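October 4, 2024

The grippers are far enough along to write up, so these are my notes on the Kalen build up to now. I started it in July and thought it would take a fortnight.

Kalen is the name I gave the project folder, and it stuck. The plan is a pair of hand-held grippers that open and close like the one I want on the end of a small robot arm, each with a camera looking down past the fingers. You hold one in your hand, do a job with it, and keep the video along with a record of how wide the jaws were. Later the arm gets a go at the same job using those recordings. I don't own the arm yet. I have put money down on a second-hand Trindia and it is sitting in somebody's garage until I can collect it.

Everything is being done in the bedroom, on a table at the end of the bed with the blue star cloth on it. The kitchen has better light in the evening but people want to eat in there. For objects I use whatever is to hand, mostly cartons and packets plus a cup. They vary enough in stiffness to show up problems, and I don't have to buy anything. 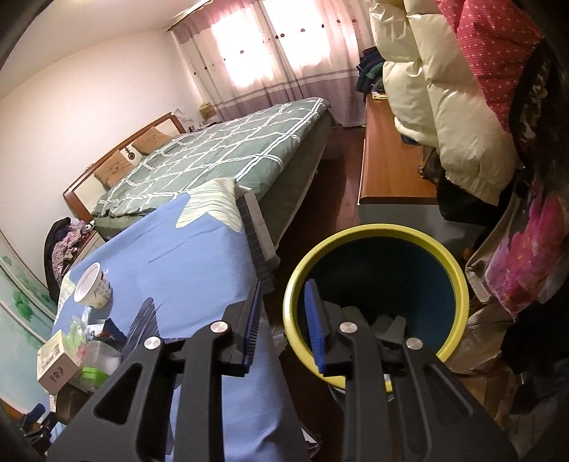
The linkage took up most of the summer. Each side has an inner and an outer bar, so the finger keeps its angle as it moves and doesn't swing round like a pair of scissors. My first set had holes drilled for the pins by hand and the two sides never matched. One finger would arrive before the other and push the carton along the table. I redrew the bars, had a new set cut by Plullow and reamed the holes with the bars clamped together. That cured most of it. There is still a bit of play on one side if you twist the finger, but it returns to the same place, and for recording that matters more to me than having none.

The pads came next. I wanted them to give a little when they meet a corner. Smooth ones slipped on anything shiny, so I went over to a ribbed pattern. The blue ones are the third version. The second had deeper ribs, which picked up fluff from the cloth and had to be washed every evening.

As it stands one gripper weighs 945 grams with the battery in. That is too much. It feels all right for a few minutes and then your wrist starts to drop, and you can see it in the recordings, where the later attempts come in lower than the early ones. The battery lasts up to 80 minutes, far longer than my arm does. A smaller battery is the obvious thing to try and I have one on order.

Some settings, in case anyone is doing something similar:

- Trigger travel is 14 mm from fully open to fully closed. I had it shorter before and couldn't stop halfway with any control.
- The return spring is the softest one in the assortment box. A stiffer one closes more cleanly but you end up fighting it.
- Screws on the camera mount have thread lock on them. The ones on the trigger don't, as I am still taking it apart every other day.
- The jaw position is logged with the same clock as the video. I tried lining the two up afterwards by eye and gave up.

The software side is a script I call Hamdy, after the street I was living on when I wrote the first bit of it. It starts both grippers recording, gives each attempt a number and puts the files in one place. It has grown to 2,000 lines and I would like it to be shorter. A good part of that is checking for things that have already gone wrong once, such as a full card or one gripper starting well before the other. 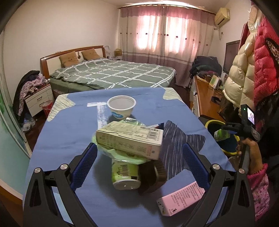 Where you look from turned out to be a bigger question than I had expected. The camera sits behind the fingers with a very wide lens, so it sees the pads, the table and a good deal of the room as well. I tried a narrower lens for a week. The picture was tidier, but as soon as the jaws got near something the rest of the table vanished and it was hard to tell where the hand had been. The wide one bends straight edges. I can live with that, and I have done a calibration using a printed board taped to a piece of MDF.

Joaquín Herrera lent me his good calipers for the pin holes and would like them back. He also pointed out that I had been doing every attempt from the same side of the table, standing in the same spot. He was right. I now move round between attempts and shift the objects about. It slows things down a fair bit.

Speed is the other thing. When I hurry, the recording blurs and there is not much use in it. When I go very slowly I stop moving like a person and the jaws hover about above the packet. The pace I have settled on is the one I would use for putting shopping away when I am not in a rush. I have also started holding the gripper open for a moment before each attempt, which gives the script a clean start point.

Thin, floppy packets are the worst. The jaws close on them well enough, but the packet folds and what you are holding is a different shape from what you reached for. Cartons are easy if you take them across the short side. Cups are easy until you squeeze, and paper ones don't forgive much. I might put a stop on the trigger that limits how far it closes, though I would sooner learn to feel it through the spring.

I sent a bundle of recordings round a few days ago and asked what people would change before I make any more.
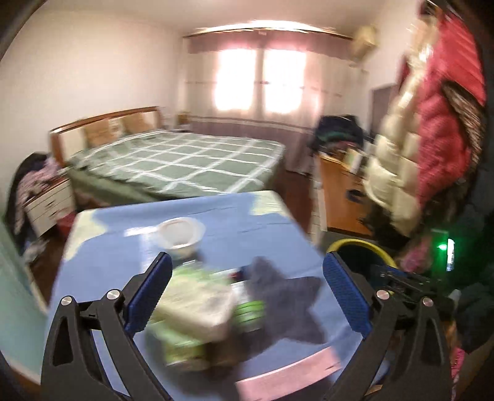 Augustina Sulemana wrote back that I should sort the weight out first and leave the pads alone. Her view was that a tired wrist gets into every recording, whatever the fingers are made of, and that an arm learning from them would learn the droop too. She also asked why the trigger was under the index finger when the middle two are stronger. I hadn't a good answer. It was there because that is where I drew it.

So the next job is a new handle, with the trigger lower down and the battery moved back towards the palm so the front end isn't so heavy. I have sketched it twice and cut a dummy out of scrap foam to see how it sits in the hand. The foam one is comfortable, but then it weighs nothing. The smaller battery should be here by the time I have the proper one drawn up, and I will leave the linkage as it is until both are fitted.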